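Watering while away for two weeks

npotgieter
Off in June and the plants have to manage alone. Has anyone used the Pralta wick kit? It's 22 quid and I've got a lot of small pots. The neighbour can only come in on a Tuesday.

Linus
Used it last summer. Fine for herbs, useless for anything in a pot bigger than a mug. Put them all in the bath on a wet towel instead and leave the door open for light.

bravo_beans
Disagree about the bath. Mine has no window and I lost 2 ferns that way. A wick from a bucket does the same job as the kit and costs nothing. Use cotton string, soak it first, and keep the bucket higher than the pots.

Linus
Well obviously not with no window. Hers might have one.

npotgieter
It does, but it's frosted and faces north. How much water do they get through?

bravo_beans
A small leafy one uses around 270 ml a week in my flat. I'd allow 400 if yours is warm.

Cusero
I think you're all overwatering. Anything with broad leaves will droop a bit and come back. Give it a good soak the night before, move it off the windowsill and leave it.

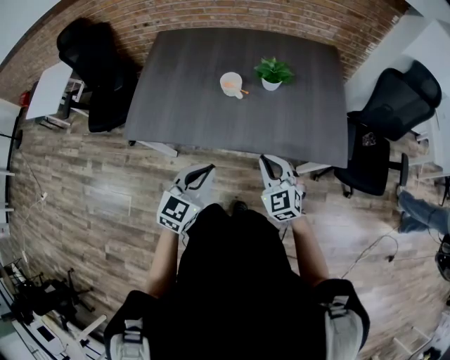
I've done that for years with the one on my table, and the only thing I've lost is a basil.

npotgieter
Thanks all. Going with the bucket and string, and I'll try it for a weekend first.
Nokuthula Potgieter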